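Subject: Re: [katside-anxiety] Driving exposures when the bridge is the problem

Hi all, quick one before I pick up the kids, so sorry for the mess.

Someone wrote:

> I've been working up to the Rudemthorpe bridge since May. I can do the
> roundabout before it, and I can do it as a passenger if I keep my eyes
> shut. My therapist (Jacobs clinic) has me on a ladder but every time
> I get to the step where I'm driving, I turn off at the servo. Then I
> feel rotten all day. How small can the steps get before they're
> pointless? And does anyone know if the Wednesday group is still
> going? I don't want to turn up to a locked door.

Small is fine. Mine were ridiculous. First step was sitting in the car in the driveway with a photo of the bridge on the dash. Engine off. Did that for a week and a bit and felt like a goose, but my number did come down. I'd put it at 63 out of 100 the first night.

The eyes shut thing – I did that too, and I'd bring it up with whoever you see at Jacobs. Mine called it a safety behaviour, same as gripping the door handle or having the radio up loud so you can't think. She didn't make me drop it all at once. Eyes open for the first lamp post, then the second. Passenger the whole time. I reckon I got more out of that than the first few goes at driving, which were pure white knuckle and taught me nothing much.

About turning off at the servo. Could you make the servo the step? Like, plan it. Drive to the servo, park, wait there till you're bored, drive home. Then you haven't bailed, you've done what was on the sheet. I had a side street near the Dakier turnoff that I used the same way. Sat there with a thermos and the window down.

For what it's worth the bridge is 570 metres, I looked it up, and at the limit that is well under a minute. Didn't help me one bit to know that at the time. Helps now. Your mileage may vary (sorry).

Don't do the step once and tick it off either. I did that with the passenger one, had a good day, skipped ahead, and then had a shocker halfway over with a truck beside me. Went back down two rungs. Was cranky about it. Took around 5 weeks to get back to where I'd been. So repeat the boring ones, different times of day, wet road, someone else's car if they'll let you.

Group stuff, seeing as a few people have asked off list:

1. Wednesday group is still on, Katside hall, side door. 7 pm. Door's unlocked from quarter to, and if it isn't, knock on the kitchen window.

2. You don't have to talk. Plenty don't the first few times. Tea's in the urn, bring your own mug if you're fussy.

3. Relaxation recordings. There's a breathing one and a body scan one, you can listen on your phone before or after. Please don't play them while your doing the exposure itself, and obviously no headphones when you're driving. If you want the files, email me and I'll send the link. 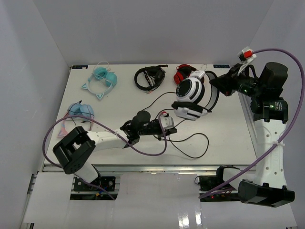 4. Lifts. If the drive to the hall is the hard bit, say so on the list and someone will come get you. I got lifts for ages. Coming in as a passenger counts as practise too, if you want it to.

5. The blank ladder sheets are in the folder by the urn. The old ones had the rating scale upside down, chuck those if you've still got any.

Usual thing, none of this is medical advice, I'm just someone who used to go the long way round. Check it with your own person first, specially if you've had panic attacks at the wheel.

Let us know how you go with the servo. And if you don't go, tell us that too.

Gotta run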